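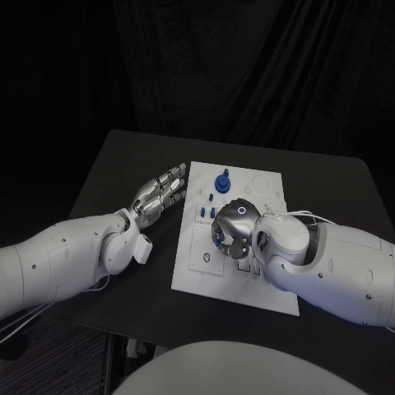
The trouble with streaks

Oct 24, 2020

I lost a streak of 246 days in May. The app was Setside, which teaches vocabulary through short daily drills, and I lost the streak on a train between Pekero and the coast, where there was no signal for most of the evening. When my phone reconnected after midnight the counter read zero. I haven't opened the app again.

I've thought about that more than it deserves. On day 246 I knew a certain number of words, and on day 247 I knew the same words. My vocabulary didn't change. The number on the screen did, and it was the number I had been working for.

A streak is usually described as a reward, and I think the description is wrong. After the first couple of weeks there is very little pleasure in seeing the count go up by one. What keeps people coming back is the thought of seeing it drop. Psychologists have a lot to say about how differently we treat gains and losses of the same size, and you don't need to follow the whole argument to recognize the feeling. By the fourth month I was doing my drills at 11:50 at night, half asleep, picking the easiest lesson available.

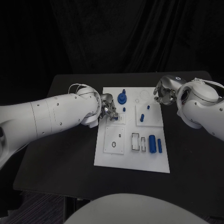

The easiest lesson is where I think the real harm is. A streak measures whether you showed up. It can't tell a good half hour from 40 seconds of tapping, so the tapping wins, because it costs less. I went back through my history before I quit and found that I had repeated one unit on greetings far more often than any other. I already knew how to say good morning.

People who defend streaks say that showing up is most of the battle, and for beginners I agree. If you have never kept up a habit, a simple daily count is a decent push for the first month. My objection is to leaving it there forever, growing, until it is the most valuable thing in the app and the learning is something you do to feed it.

Then there is the repair fee. Setside offered me my streak back for a small payment. Wulley, the step counter I used before it, did the same with points that could be bought. I find this hard to excuse. If the count is supposed to be a record of what I did, selling me a missing day makes it a false record. If it isn't a record, then I would like to know what I was protecting all that time.
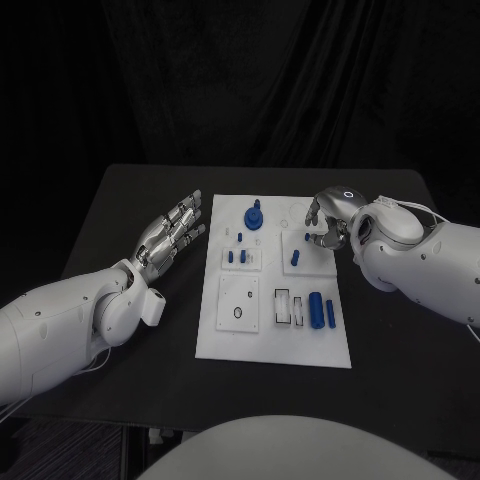 Other arrangements are possible. Rahman, a small piano practice program, shows total hours and nothing else. Mine says 813 sessions, a figure that has never gone down and never will. I've taken breaks of several weeks, and coming back was easy, with nothing waiting to scold me. A weekly target would also do. Five days out of seven leaves room for a cold, a late shift or a bad train line.

The makers will answer that totals and weekly targets don't bring people back as often. They may be right. But how often I open a program is their concern, and how well I play or read is mine, and those two drift apart sooner than most of us notice.

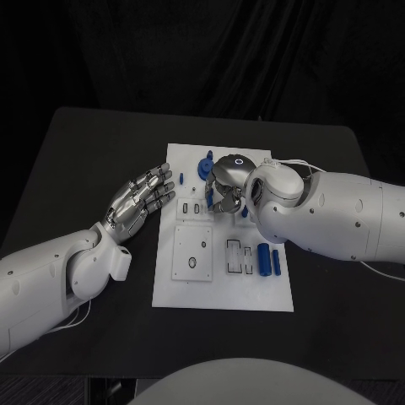

I would settle for a switch. Let anyone who likes the counter keep it, and let the rest of us turn it off from the settings page without writing to support. I did write to support, before the train trip, and was told that the streak was a core part of the experience and could not be hidden. The reply finished by congratulating me on mine.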